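Chapter 3
When the Gripper Does Not Close

In September the packing cell at Tatalmont stopped after 3,629 cycles. The gripper had taken hold of a soft fabric piece, and a fold went into the linkage. The motor continued to push for 800 milliseconds before the controller noticed the fault.

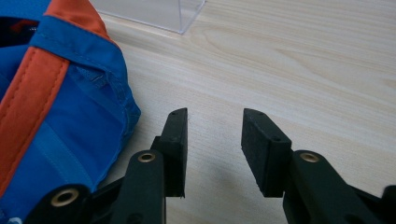 Azra Delić, the operator, pressed the stop button and reached for the fabric. The fingers still had force in them – the stop had cut the motion but had not released the spring. Her thumb was bruised. In this chapter we study stored energy first, then fault detection.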